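# Stoltby Table Runner, undyed linen

I've been weaving these on the same loom for 4 years now, and I still get a little giddy when one comes off the beam!
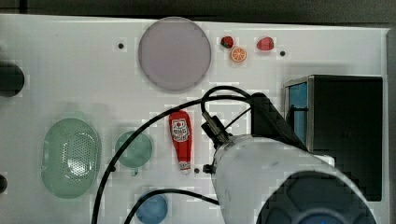
The Stoltby is my everyday runner, 149 cm long, in a heavy washed linen that gets softer every time you throw it in the machine. I leave it undyed on purpose. People write to ask if it'll look dull on a white table, and I always say no, a white top with one pale lavender-grey plate on it is just begging for a bit of oatmeal-colored cloth (and a couple of red strawberries, even toy ones, will do the rest). My friend Mitra Arabzadeh has hers on a black table and loves it too, so go figure.

**Care:** warm wash, hang it up damp, skip the iron unless your mother-in-law is coming.

**Hem:** hand-rolled, with the Dristari stitch I use on all my napkins.

**Matching pieces:** Sarkel napkins, sold in pairs. The Tamihana placemats are back in August.

I make 50 runners a batch, so if it says sold out, leave me your email and I'll write when the next lot is hemmed.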